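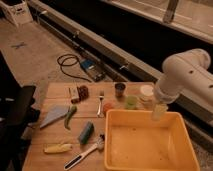 En el taller de Sollness en Vovstead la devolución de los juegos de cocina se hacía a mano hasta febrero. Cada juego vuelve de las escuelas en una bolsa, con el menaje, los paños y las piezas pequeñas revueltos, y alguien lo vaciaba en la mesa, lo separaba y lo apuntaba en una hoja. Ahora la primera recogida la hace el brazo, que trabaja desde el lado derecho de la mesa y deja las piezas en la cubeta grande de color amarillo anaranjado. Con la cubeta todavía vacía, el tenedor, los vasitos y el paño gris azulado están repartidos sobre las tablas, y esa es la parte que sigue preparando una persona: extender el contenido para que las piezas no queden unas encima de otras.

La mesa
Es la misma de antes, de madera clara. Se pensó en cambiarla por una metálica, pero Margit Hajdu, encargada del turno de mañana, pidió conservarla porque los cubiertos hacen menos ruido al caer. Se fijó en su sitio y no se ha vuelto a mover.

La cubeta
De aquí las piezas pasan a lavado. Antes se usaban cajas de varios tamaños, según lo que hubiera libre. Con el brazo tuvo que elegirse un solo modelo, y eso obligó a rehacer las estanterías del pasillo. Obed Atinga se encargó de ello durante nueve días, fuera de su trabajo habitual.

Los paños
Son lo que peor se le da al brazo. Si están planos, la pinza los arrastra o no los coge. Doblados en triángulo suele levantarlos por una punta, así que se dejan de esa manera. Los que se quedan en la mesa se retiran a mano al final de cada juego.

Vasos y cubiertos
Los vasos van al fondo y los cubiertos en el centro. No es una norma escrita – empezó a hacerlo Idrisa Kariuki y los demás lo copiaron. El programa de Pitora admite cualquier colocación, aunque con esta hay menos paradas.

Lo que ha cambiado para el equipo
En el taller trabajan nueve personas, las mismas que antes. En un día normal entran 65 juegos. De la separación a mano se ocupaban cuatro compañeros por turno; ahora hay dos en las mesas y los otros dos han pasado a revisión y reparación, donde se acumulaba el retraso. En diciembre quedaban 29 juegos pendientes de reparar, menos que en cualquier mes del año anterior.

El cambio no ha gustado a todos por igual. Reiko Katayama prefería separar a mano y charlar con la persona de enfrente. En su puesto actual pasa más rato mirando que haciendo, y eso cansa de otra manera. Pidió alternar mesa y reparación a mitad del turno, y desde otoño se hace así con todo el que lo solicita. Kariuki, que tenía molestias en la muñeca, no ha vuelto a pedir que le cambien de tarea.

También hay trabajo que antes no existía. Cada parada se anota con la hora y la pieza que la causó. Ryota Ogura, técnico de Hayashi, revisa esas notas cuando viene y ajusta la fuerza de la pinza. Las primeras semanas las notas eran muy largas; ahora casi todas dicen «paño» o «pieza debajo de otra».

Acceso a la mesa
Mientras el brazo está en marcha no se meten las manos en la mesa, tampoco para colocar una pieza que se haya girado. Se pulsa la parada, se coloca y se reanuda. Quien prepara el juego es también quien da la salida – no se hace desde el otro puesto.

Pendiente para el año que viene
Una segunda cubeta para los cubiertos, un taburete regulable para el puesto de control y una hoja de paradas con menos casillas. La formación de las dos personas que faltan se hará en el propio taller, en horario de trabajo.

Página actualizada el 27 de diciembre de 2025.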